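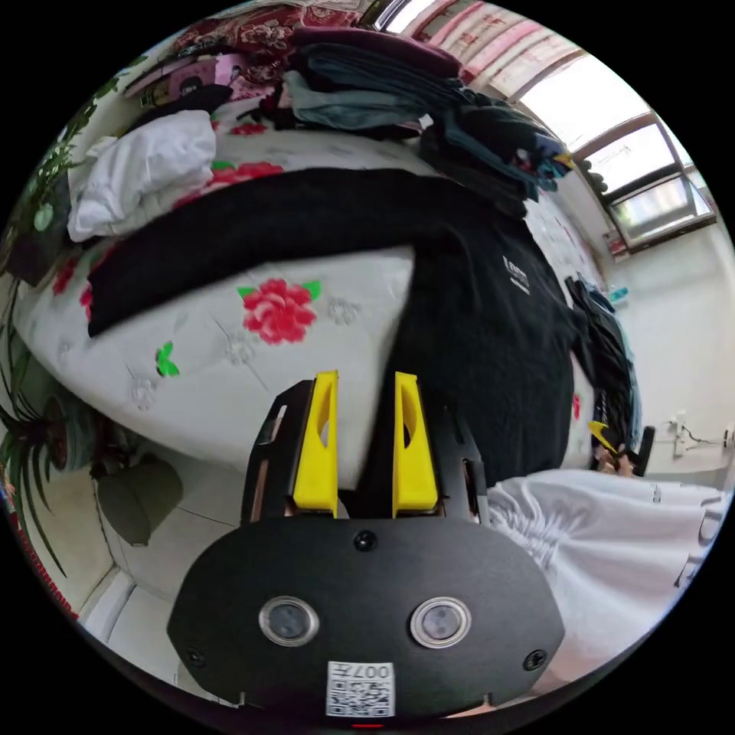

Ciloslow wants a machine that puts laundry away, and after 34 months of trying we have one that puts it somewhere. It does well with towels, which are rectangles and mean no harm. Give it a black top with a sleeve flung out, spread out on a flowered quilt next to a stack of clothes already folded, and it loses its confidence. So we are hiring people who fold their own laundry to show it how.

We need 30 paid participants for the Badix home chores study. You will fold, stack and make beds in your own bedroom with a hand-held gripper, 6 sessions in all, starting in January. A session lasts 140 minutes, including a break and the time you will spend looking for the other sock.

You should be 18 or over, able to stand for most of a session, and in possession of a bed and an ordinary amount of clothing. Please don't tidy up first. Our last group tidied up first, and we now have a system that works beautifully in homes with no need of it.

No technical background required. Engineers may apply but will be asked to keep suggestions until the end.

Pay is by the session, whether or not the shirt cooperates. Equipment is delivered and collected.

To apply, write a few lines to Youssra Belkadi, study coordinator, telling us what is on your bed right now. Questions about how recordings are stored go to Tsung-han Chung. Applications close 1 Oct 2023.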